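Folding clothes on a bed

Folding clothes on a bed is a common household practice in which clean laundry is spread, smoothed and folded on top of a made bed instead of on a table, counter or ironing board. It is most often done in homes where no other flat surface is large enough for a full load, and it is usually the last stage of doing the laundry before clothes are put away in drawers or on shelves.

The practice has no single name. Household manuals call it bed folding, flat folding or simply folding. Some writers use "bed folding" only for garments and treat the folding of sheets and blankets as a separate task, as those are often folded standing up.

The surface

A bed differs from a table in several ways that affect the work. It is lower, it is softer, and it is covered in cloth. A soft surface gives under the hand, so pressing a crease is harder than on wood. A cloth cover also grips cotton slightly, which keeps a shirt from sliding while one side is being folded over. Satin and other slick covers do not have this effect, and clothes move around on them.

The cover is normally a fitted or flat sheet pulled tight over the mattress. Quilts and thick comforters are usually taken off or pushed to the foot of the bed. A plain, solid-colored sheet makes it easier to see the outline of a garment and to notice lint, loose threads or stains that did not come out in the wash. Dark clothes show best on a light sheet, and white clothes on a darker or colored one.

Bed size sets how much can be done at once. On a twin bed there is room for one garment laid flat and a few finished stacks. A queen or king bed allows unfolded clothes to be kept on one side and finished stacks on the other. Many people put the unsorted pile near the headboard and work toward the foot, where the stacks are easy to carry away.

Handling a T-shirt

The T-shirt is the garment most often used to teach folding. It has a simple outline - a body, two short sleeves and a neck opening - but the knit fabric stretches and does not hold an edge as well as a woven shirt. Before it is folded, it has to be opened out, turned right side out if needed, and laid flat with the sleeves clear of the body.

Opening out is generally done from two holding points. One point is kept at a corner or at the hem, and the other is moved until the fabric between them is pulled straight. Slanting folds in the cloth show that the two points are not yet level with each other, or that part of the shirt is still lying on the bed while the rest has been raised. The shirt is then lowered and the remaining folds are smoothed from the middle outward.
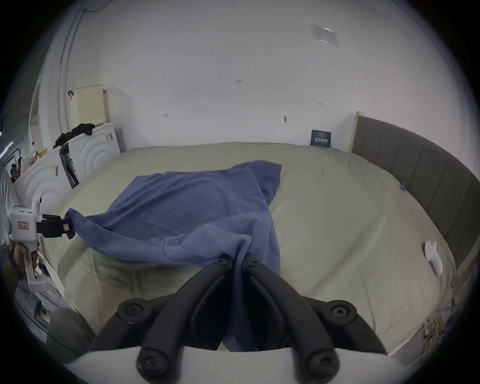

Common folds

The rectangle fold is the most widely used. The shirt lies face down. Each side is folded toward the center line along with its sleeve, and the body is folded up from the hem once or twice. The result is a flat packet with the neck at the top, suited to stacking on a shelf.

The file fold begins in the same way but continues until the packet is small and firm enough to stand on its edge. It is used in drawers, where it lets every shirt be seen from above. Thin shirts may need an extra turn to stand up. Shirts with large stiff prints do not bend well across the print and are often left as a wider rectangle.

The pinch fold, sometimes called the two-second fold, relies on picking up the shirt at set points along one side, crossing the hands and shaking the garment out before laying it down. It is quick once learned, but it needs clear space on all sides of the shirt. On a bed, the person may have to move back from the edge to finish the last step.

Rolling is an alternative to folding and is used mainly for travel. The sides are turned in, and the body is rolled from the hem or the neck.

Order of work

Large loads are usually sorted first, either by owner or by type of garment. Sorting by owner saves steps when the clothes go to different rooms. Sorting by type makes the folding itself faster, as the same movements are repeated. In the household guide Holloway, written by Bernadette Quintanilla, a shared family load is sorted by owner and then by type, with socks left for last. The guide gives 6 seconds as a fair working pace for a plain T-shirt and 60 seconds for a fitted sheet.

Iresha Talukder, who taught home skills classes in Trenport, used a different order. Her students folded the largest items first to clear the bed and then placed smaller pieces on top of them. She had each student fold 100 T-shirts over the length of the course, starting with heavy cotton and moving on to thinner knits.

Effect on the bed

Leaning on the mattress and dragging clothes across it loosens the sheet, and long, shallow wrinkles form where the weight has been. The far side of the bed is often the least tidy, especially if it stands against a wall and can be reached only by stretching across. There the sheet may bunch up between the mattress and the wall and form soft bulges that are hard to pull out by hand.
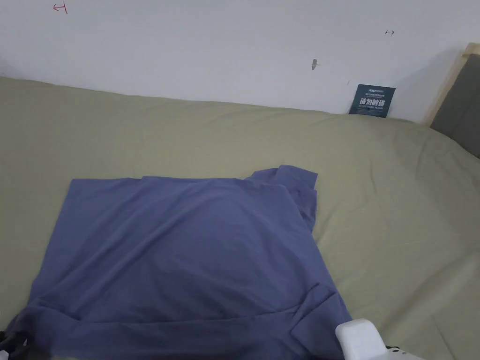

A sheet that has shifted is usually straightened by lifting the corner of the mattress and pulling the fabric down before tucking it under again. Deep-pocket fitted sheets stay in place better on thick mattresses. Elastic straps that clip to the corners underneath, such as those sold by Binitz, serve the same purpose on older sheets with worn elastic. Small wrinkles in the middle of the bed can be smoothed with the flat of the hand and are generally ignored if more laundry is waiting.

Posture

Most beds are lower than the height advised for standing work. Folding a full load while bent over can strain the lower back, and people who do it often may sit on the edge of the bed, kneel beside it, or place a firm board across the mattress. The Plollis board, a hinged panel with short legs, raises the work surface by 5 inches and folds flat for storage under the bed. A tall bed with a thick mattress reduces the need for such aids.

See also

Bed making
Fitted sheet
Ironing
Laundry sorting
Wardrobe storage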